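Home About Archive Recipes Odds and Ends Contact

Sorting out the jewelry, at last
11/6/22

Print this post | E-mail this to a friend

I have been promising myself since September that I would go through my jewelry, and every weekend something else came up. First it was the gutters, then my sister's visit, then the cold that went through the whole house and took its sweet time leaving. But this morning we got our extra hour back, the coffee was made early, and I had run out of excuses.

For those of you who are newer to this blog, I should explain that I don't think of myself as a jewelry person. I wear the same earrings from Monday to Friday and I take them off when my ears get tired. But things pile up, don't they? An aunt passes along her bracelets, you buy a pair of hoops on vacation because the sun is shining and everything looks good on you, a friend cleans out her own drawer and hands you a sandwich bag. Mine had spread to the bathroom shelf, the nightstand, two coat pockets and a chipped teacup in the kitchen that I kept meaning to glue.

My friend Farah Oei sells a little on Resell, the secondhand table at our community hall, and she gave me the best advice I've had on the subject. Put everything out on a cloth before you decide about anything. She says if you go drawer by drawer you will keep it all, and she is right, because I have done it that way for years and kept it all. A cloth also stops things from rolling off and going under the stove, where I lost a perfectly good stud in the spring and where I suppose it still is. 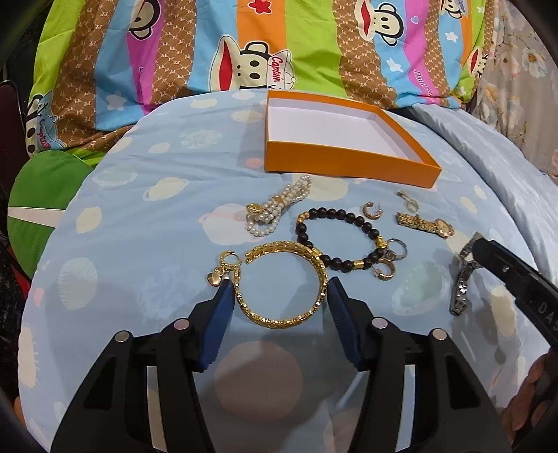

Bracelets were where I started, mostly because they are big and I could feel I was getting somewhere. I have a soft spot for bracelets even though I can hardly wear them at my desk (they clack on the keyboard and drive me up the wall). The chunky ones were my Aunt Lema's taste, and she wore hers to everything, including the dentist. She would have loved seeing that big gold chain with the leafy-looking links on a cloth covered in planets, right up against the dark beads with the gold spacers. She never believed in saving things for best. I put both of those down as keepers before I had even finished my coffee, and I don't feel one bit guilty about it.

The pearls took me longer. I have never known what to do with pearls. I put them on and I feel like I am about to chair a meeting. But they are lovely bundled together with that gold band around the middle, and my niece has been asking what she might wear with a plain navy dress, so they are going to her on loan, and we both know what "on loan" means in this family. My mother's casserole dish has been on loan to me for years.

Then came the earrings, and here I have to confess to a weakness for hoops. Small ones, thick ones, ones with sparkly bits, ones with charms hanging off that catch in every scarf I own. I tried to be strict. My rule was that if I couldn't remember wearing a pair, it went to Farah. The trouble is that as soon as you hold something in your hand you start remembering. Those were from the Widudance fall social, when I danced so badly with poor Eustaquio Rosales that he had to sit down and rub his foot. He was very gracious about it, and he still waves to me at the farmers market, though I notice he does it from the far side of the squash.

After the earrings I needed a box to put the keepers in as I went, or I would have picked up the same bracelet again and again. I like to use a lid for this. It's shallow, so nothing hides at the bottom, and you can slide it along as you work. Spend your money on flowers and leave the fancy velvet trays at the store, that is my feeling, though I did once pay $159 for a jewelry cabinet from Justby with a mirror on the door. It held scarves for a while and then it went to my sister.

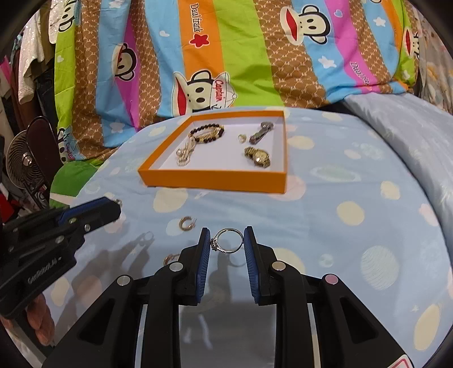 The orange lid filling up, beaded bracelet and gold watch included.

I got a bit sentimental over the gold watch. I stopped wearing a watch when I started carrying a phone everywhere, and I miss it. There is something nice about looking at your wrist and seeing only the time - no messages, no weather, no reminder to stretch. I'm going to ask at the repair counter about a new battery this week, and while I am there I'll ask about the other strap too, although I have a feeling I'll be told to let that one go.

Rings were last. The silver one with the little cluster of sparkling stones is staying, and I may even wear it on a weekday. I bought it for myself the year I paid off my car, and then decided it was too dressy for the grocery store. Well, why? The grocery store could use a bit of sparkle, especially in November.

A few small things I learned, in case you have a teacup of your own to deal with:

Do it in daylight. Lamplight makes everything look like treasure.

Put chains down straight and fasten the clasps before you move them. I did not do this, and I spent half an hour on one necklace with a pin and some language I won't repeat.

Keep a saucer for the odd earrings. Give them until the New Year to find their partners.

Wipe things with a soft dry cloth as you go, and leave the real cleaning for another day. If you start scrubbing you will never finish sorting.

I have 2 envelopes ready for Farah, labeled and sealed so I can't go back in for a last look. The keepers are going in the top drawer of the dresser, where the socks used to be, and the socks have moved down with the swimsuits. The teacup is washed and back on its hook, chip and all.

I would love to hear how you keep yours, especially if you have found a way to stop thin chains from knotting themselves overnight. My neighbor threads hers through drinking straws, and I'm going to try it as soon as I remember to buy straws.

Print this post | E-mail this to a friend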